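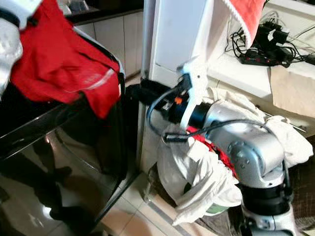
Tempo de leitura: 7 minutos

Sobre a Brarkatance

A Brarkatance concebe, fabrica e distribui equipamento para casas de banho residenciais e hoteleiras. A atividade da empresa abrange bases de duche, resguardos de vidro, colunas de duche e acessórios de parede, bem como o apoio técnico a arquitetos, instaladores e revendedores em todo o território nacional. A sede, a unidade de produção e o armazém central encontram-se no mesmo complexo industrial, no distrito de Aveiro.

A empresa foi constituída como oficina de corte e polimento de pedra para bancadas. A passagem para as bases de duche resultou de um pedido concreto: um hotel da região necessitava de substituir as banheiras dos quartos sem demolir o pavimento, e as soluções então disponíveis no mercado exigiam uma elevação incompatível com as portas existentes. A primeira base de perfil baixo foi moldada nessa altura e continua, com alterações no sistema de escoamento, a integrar o catálogo sob o nome Etbridge.

A direção-geral está confiada a Catriona Galbraith, engenheira de materiais, que ingressou na empresa como responsável pelo laboratório de ensaios. A direção de produto é assegurada por Struan MacKinnon, a quem compete a coordenação entre o gabinete de desenho, a produção e o serviço pós-venda.

O que fabricamos

A gama Etbridge reúne as bases de duche de perfil baixo, fabricadas em carga mineral e resina, com acabamento texturado ou liso mate. As bases podem ser instaladas ao nível do pavimento, embutidas ou sobrepostas, e são fornecidas com válvula, grelha e instruções de assentamento. O corte à medida é efetuado em fábrica, mediante desenho cotado e assinado pelo cliente. Não recomendamos o corte em obra, salvo nas situações previstas no manual de instalação.

A gama Flostgate corresponde aos resguardos de duche e aos painéis fixos. Inclui portas de correr, portas pivotantes e painéis de entrada livre, em vidro temperado transparente, fosco ou canelado. Os perfis estão disponíveis em cromado, preto mate, branco e níquel escovado. Os rolamentos, vedantes e puxadores são comuns à maioria dos modelos, o que permite manter peças de substituição em armazém durante muitos anos após a descontinuação de uma série.

A coleção Van Loon é a mais recente e destina-se a quem procura uma casa de banho de linguagem sóbria. Compreende colunas de duche termostáticas, chuveiros de teto, misturadoras de lavatório de parede e uma linha completa de acessórios: toalheiros, prateleiras de canto, porta-rolos, cabides e suportes para chuveiro de mão. O desenho parte de um único diâmetro de tubo, repetido em todas as peças, de modo a que um toalheiro e uma coluna instalados na mesma parede se leiam como parte do mesmo conjunto.

No total, o catálogo em vigor é composto por 183 referências. Cada uma dispõe de ficha técnica, desenho em corte e lista de peças, documentos que podem ser solicitados ao departamento comercial ou consultados na área reservada a profissionais.

Como desenvolvemos um produto

Todos os projetos têm início com um caderno de encargos redigido pela direção de produto. O documento define a utilização prevista, as dimensões, as condições de instalação e o preço de referência. Segue-se o desenho, a construção de um protótipo à escala real e a sua montagem numa das cabines de teste da fábrica, com ligação a água quente e fria.

Na cabine são verificados o caudal, a estabilidade da temperatura, o ruído do escoamento e a facilidade de limpeza. São igualmente convidados instaladores externos, aos quais se entrega o protótipo na embalagem final, acompanhado apenas do manual. As dificuldades que encontram são registadas e dão origem a uma nova versão do manual, da embalagem ou da própria peça. Foi por esta via que os parafusos de afinação da gama Flostgate passaram da face inferior do perfil para a lateral, onde podem ser alcançados com o vidro já colocado.

Um produto só entra em produção regular depois de aprovado pela direção-geral, pelo laboratório e pelo serviço pós-venda. O parecer deste último é vinculativo. Se a substituição de um vedante ou de um cartucho obrigar à desmontagem de toda a coluna, o projeto regressa ao gabinete de desenho.

Instalações

O complexo ocupa 2953 metros quadrados de área coberta, repartidos entre a moldagem, o acabamento, a montagem, o laboratório e a expedição. A nave de moldagem foi ampliada para acolher moldes de maior comprimento, e dela saem atualmente as bases de duche destinadas à substituição de banheiras.

O salão de exposição situa-se no piso térreo do edifício administrativo. Apresenta 13 ambientes montados, alguns com água corrente, e uma parede de amostras com todos os acabamentos disponíveis. A visita é livre para o público em geral durante o horário de expediente. Os profissionais que pretendam ser acompanhados por um técnico, ou que desejem levar amostras de acabamento, devem proceder a marcação prévia.

O salão encerra para inventário durante a última quinzena de dezembro. Nesse período mantêm-se em funcionamento o apoio telefónico e a expedição de peças urgentes.

Materiais e acabamentos

As bases Etbridge são coloridas na massa. Esta opção encarece o fabrico, mas permite reparar riscos e pequenas lascas com lixa fina e pasta da mesma tonalidade, sem que a zona reparada se distinga do restante. As tonalidades de catálogo são branco, areia, cinza claro, antracite e terracota. Outras cores podem ser produzidas a pedido, com prazo e preço a confirmar em orçamento.

Nas misturadoras e colunas, o corpo é em latão. Os acabamentos escovados são aplicados depois de a peça estar totalmente formada e antes da montagem dos componentes internos. Por se tratar de um processo parcialmente manual, podem verificar-se ligeiras diferenças de tom entre lotes. Aconselha-se, por esse motivo, que todas as peças de um mesmo compartimento sejam encomendadas em simultâneo.

A limpeza corrente deve ser feita com água, sabão neutro e um pano macio. Os produtos com cloro, ácidos ou abrasivos danificam os acabamentos e não se encontram cobertos pela garantia.

Relação com os profissionais

A Brarkatance comercializa os seus produtos através de uma rede de revendedores autorizados. Não efetuamos venda direta ao consumidor final, com exceção de peças de substituição. A lista de revendedores é atualizada pelo departamento comercial, que indicará, mediante solicitação, o ponto de venda mais próximo.

Aos gabinetes de arquitetura e às empresas de construção é prestado apoio na fase de projeto, designadamente na escolha de modelos, na verificação das pendentes e na compatibilização com redes existentes. Para obras de hotelaria, é possível montar um quarto-modelo antes da adjudicação final — prática que temos vindo a recomendar, pois permite detetar incompatibilidades de cota antes da encomenda do conjunto.

A formação de instaladores decorre nas nossas instalações, em grupos reduzidos, e compreende uma parte teórica e uma parte prática. Os participantes montam uma base e um resguardo completos, realizam o ensaio de estanquidade e procedem à desmontagem. No final é emitido um certificado de participação. As inscrições são gratuitas para os instaladores indicados por revendedores autorizados.

Serviço pós-venda

O serviço pós-venda é assegurado por técnicos próprios. Os pedidos de assistência devem indicar o número inscrito na etiqueta do produto, que se encontra no verso da grelha, nas bases, e na face interior do perfil de parede, nos resguardos. Na ausência da etiqueta, bastará enviar as dimensões e uma fotografia do conjunto instalado.

As peças de desgaste, como vedantes, rolamentos, cartuchos e válvulas, são expedidas a partir do armazém central. Mantemos ainda um arquivo de desenhos de modelos descontinuados, que nos permite fabricar determinados perfis e suportes por encomenda, em séries de até 100 unidades.

A garantia tem início na data da fatura e cobre defeitos de fabrico. As condições completas acompanham cada produto e podem ser obtidas em formato digital junto do revendedor.

Responsabilidade ambiental

A água utilizada no corte e no polimento circula em circuito fechado, com decantação e filtragem. As lamas resultantes são encaminhadas para um operador licenciado. Os excedentes de material mineral são triturados e reintroduzidos, em proporção controlada, na camada inferior de algumas bases, sem contacto com a superfície de utilização.

As embalagens foram revistas e dispensam a espuma expandida na maior parte das gamas. Os cantos são hoje protegidos por peças em cartão prensado. Mantém-se a espuma apenas nos painéis de vidro de maior dimensão, até que os ensaios de transporte permitam a sua substituição.

Trabalhar connosco

As candidaturas espontâneas são analisadas pela direção de recursos humanos e conservadas nos termos da legislação aplicável. Recebemos regularmente estagiários de cursos profissionais e superiores nas áreas de design de produto, engenharia mecânica e materiais. O plano de estágio é acordado com a instituição de ensino e inclui, em todos os casos, um período inicial na produção.

Contactos

O atendimento ao público funciona nos dias úteis, das 9h00 às 12h30 e das 14h00 às 18h00. Os pedidos de orçamento devem ser dirigidos ao departamento comercial, acompanhados de planta ou esquema cotado. Os assuntos relativos a assistência e peças são tratados pelo serviço pós-venda, e os pedidos de visita ao salão de exposição pela receção.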